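Salerix Student Robotics Handbook
Section 4: Setting up the practice area

4.1 Before use

This section applies to all teams entered for the Salerix household tasks class. It was last revised on 2/17/23 and replaces the sheet issued to clubs in June.

1. Wipe the work surface and let it dry.
2. Route the lamp cable towards the back of the table and plug it into the power strip.
3. Close the gripper fingers fully before starting the controller.
4. Set the approach speed to 500 on the Pirby controller. Teams that have passed the Lawal safety check may use 2000.

CAUTION: Do not enter a value over 3000 while any person is within reach of the arm.

4.2 Checking the views

5. Move the arm to each practice position in turn and save one view from each.

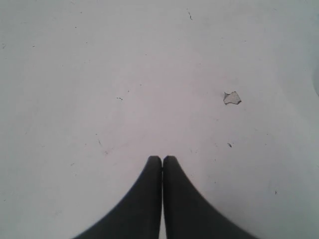
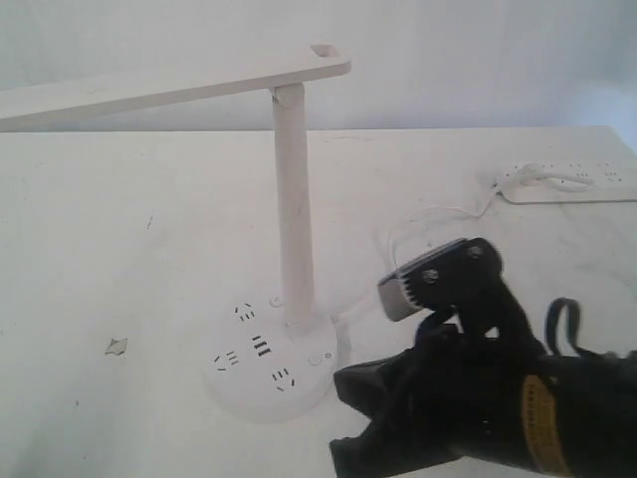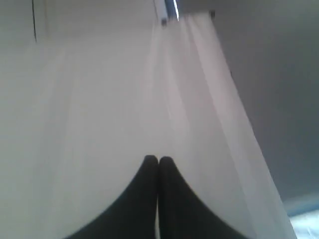
Figure 4. Saved views: work surface (first), desk lamp and power strip (second), hanging white cloth (third).

6. Compare the saved views with the team's previous set. If the fingers have moved in the view, repeat step 3.
7. Enter the result in the Sama log and have it initialled by the supervising teacher.

Note: Small marks on the work surface need not be recorded. Teams training a vision model should keep the same surface for the whole term.

4.3 Closing down

8. Return the arm to its rest position.
9. Switch off the controller, then the power strip.

Faults are to be reported on Form B before the next session.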